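Wirneck Blue Bins, Foam Trays and Stainless Racking

Wirneck bins are blue plastic storage and handling bins for parts rooms, packing stations and returns areas. We sell them singly, in sets with foam trays, or together with stainless steel racks. All three can be ordered from Dudás and collected or delivered on a pallet.

Large bin

The large bin has a flat floor and smooth inside walls with rounded corners, so it wipes out easily with a damp cloth. It is molded in one piece and colored all the way through. Rated load is 40 kg. Scuffs will show on the floor after a while in daily use. They do not affect the rating.
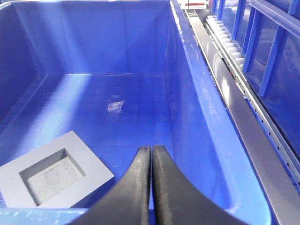 Large bin in blue, with a gray tray in the corner.

The bin can be used with or without trays. Many customers keep a few trays in each bin and leave the remaining floor open for bagged items. If you use adhesive labels, put them on the outside wall. Labels on the floor collect dust at the edges and are slow to scrape off.

Do not use solvent cleaners. Warm water and dish soap are enough for most dirt. Let the bin dry upside down before it goes back on the rack.

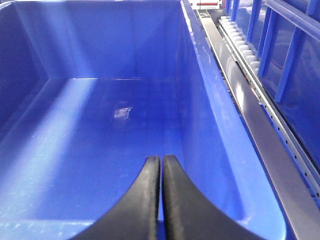

Large bin, inside, next to conveyor rollers.

Outside width is 370 mm and inside depth is 300 mm. Check the width between your guide rails before ordering for a conveyor line. Other sizes are listed on the order form.

Foam tray

The tray is a light gray foam block with a square recess cut into the top. It holds one item upright or flat, depending on size. The walls are thick enough to grip from the side. Foam picks up dust, so vacuum the trays now and then with a soft brush. Trays are sold in packs or by the carton, and custom recesses are cut to order.
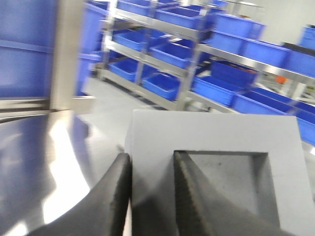 Stainless steel rack

The rack has stainless steel posts and shelves and takes blue bins side by side. The posts are square in section. Racks ship flat with bolts and one wrench. Two people should put them together.

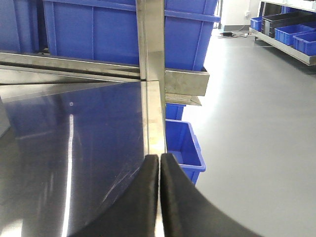
Corner post and rail, with blue crates.

Polished steel shows fingerprints and fine scratches. Wipe along the grain on brushed parts and use a soft cloth on polished panels.

Ordering

Bins are kept in stock, normally around 3,000 pieces. Racks are made to order. For custom foam, send a drawing or a sample part to Zsófia Bozsik at Dudás. For questions about loads and rail widths, ask for Teodor Sjöberg.

Prices last updated November 25, 2022.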